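Setting Up the Push Rod and Board on the Block-Pushing Cell
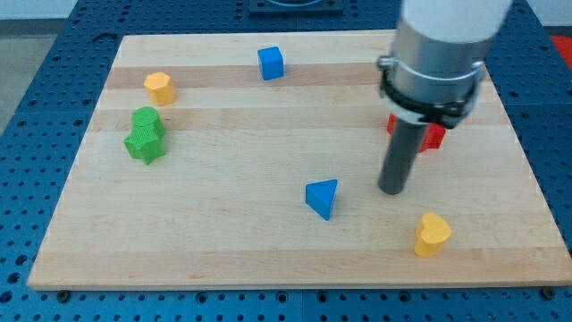

The rod lowered to just above the bolted board, with the printed blocks set out.

This page covers the board and rod on the Prarkel cell: mounting the board, fitting the rod, setting the height and checking the result. Allow 40 minutes the first time. You will need the hex key set, a flat rule, a clean cloth, a sheet of plain printer paper and the notebook that stays with the cell.

If you only changed the rod, start at step 3. If you only took the board off to clean under it, do steps 1 and 2, then go to step 4.

Before you start

Put the arm in its parked pose and press the stop button. Leave it pressed until step 4. Take all the blocks off the board and put them in the tray. Close any program that is running on the Prater controller, including one that is only paused. A paused program will pick up where it left off when the stop is released.

1. Clean the table and the underside of the board

Wipe the blue table where the board will sit. Chips and bits of printed plastic collect around the holes, and one chip under a corner is enough to tilt the board. Wipe the underside of the board too. Lay the rule across the top in both directions and look for light under it. If the board has bowed, swap it for the spare. Do not try to pull a bowed board flat with the bolts.

2. Bolt the board down

Set the board on the table with its long edge toward the operator side. Start both front bolts by hand before you tighten either one. Snug the left one, then the right, then go back and finish the left. They should be firm, no more. If the wood starts to dent under a bolt head, you have gone too far.

Push sideways on a back corner. The board should not shift. If it does, loosen both bolts, check for dirt again and repeat.

3. Fit the rod

The rod hangs from the clamp ring at the end of the arm. Hold it with one hand while you loosen the clamp screws, or it will drop onto the board. Wipe the top of the new rod and slide it up until it stops. Tighten the screws a little at a time, going around the ring, so the rod does not get pulled to one side.

The rod should stand out 127 mm below the ring. Measure it with the rule and write the number in the notebook. If it is off by more than a millimeter, take it out and look for grit in the clamp. Leif Solberg once spent a whole afternoon on height errors that came from a rod that was not fully seated.

Look at the rounded tip before you go on. A flat spot or a burr will catch on the ribs of the printed blocks and make them turn when they should slide.

4. Set the height

Release the stop and set the speed to 5 percent. Jog the arm over the middle of the board and bring it down slowly. Once the tip is close, switch to the smallest step size.

Lay the sheet of paper on the board under the tip. Step down and slide the paper after each step. When it starts to drag, stop. Save that height as BOARD_TOP. Then step up 3 mm and save that as PUSH_HEIGHT.

Now raise the arm, move it near each corner in turn and come back down to PUSH_HEIGHT. The gap should look the same everywhere. If one corner is clearly tighter, go back to step 1. Do not correct a tilted board in software.

5. Update the work area

Open the cell file and find the four limits under "board." The X limit on the far side should read 505. If you remounted the board in different holes, all four need to be taught again: jog the rod to each edge, stop 17 mm inside it and save.

Keep the limits inside the bolt heads. The rod will not clear them at PUSH_HEIGHT.

6. Put the blocks back and test

Place the blocks by hand with the arm raised. They do not need to be straight or evenly spaced. Run the program called Rukach short test and keep a hand near the stop button for the first few moves.

Watch for these:

A block tips over. The rod is too high. Repeat step 4.

The rod scrapes the wood. Stop at once. BOARD_TOP is wrong or the rod has slipped in the clamp.

A block spins in place. Check the tip for burrs, then check the underside of the block for stringing left from printing.

The arm stops with a force error. Look for a block jammed against a bolt head.

Write the rod length, both heights and your initials in the notebook when the test passes. Spare rods are in the drawer marked Chae. If you take the last one, tell Luminița Vlad so she can have more cut.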